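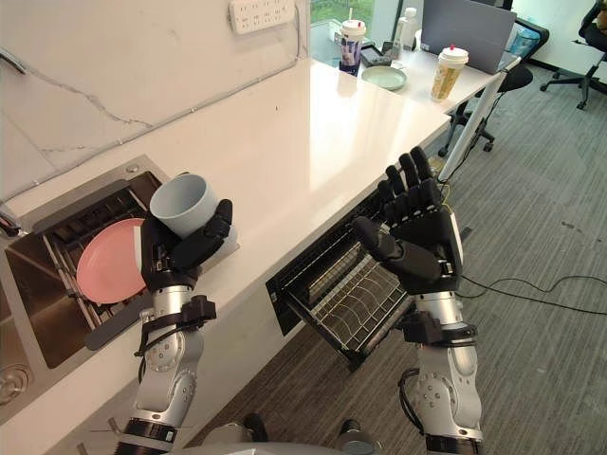
Can a machine take over the dishes today? In a room arranged for it and with a person close by, it can manage parts of the job; in an ordinary family kitchen, it cannot yet be left to do so.

Courses > Automation and Work > Unit 2 > Household Tasks

Print this page | E-mail this page

Students should read these notes before the Wednesday session. The unit separates two claims that are often confused. The first is that a robot can complete a chore once. The second is that it can complete the same chore day after day, with different dishes and in different rooms, at a cost a household would accept.

Loading a dishwasher shows the difference well. Each item must be found, lifted, turned and placed so that water reaches it. A cup and a plate call for different grips, and a rack leaves little room for error. In the Harton exercise, which forms the reading for this unit, 1,328 attempts at placing a single item were recorded over 14 days. Students should note how an attempt was defined — a dropped item counted as a failure, but a slow placement did not.
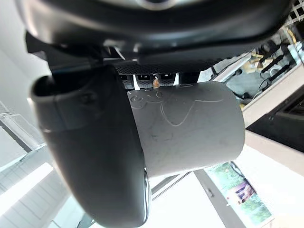
Socorro Escobar argued in last term's seminar that grip is the wrong place to look for progress, and that the harder matter is knowing when to stop and ask for help. Duván Cuervo disagreed. In his view a machine that holds things poorly will ask so often that the householder might as well do the work.

For discussion, prepare a short written answer to the following:

Would the Harton results carry over to a shop floor, where parts are alike and the layout seldom changes? Name one chore for which you would expect the opposite result, and state what evidence would change your mind.

Shares: 14 | Comments: 2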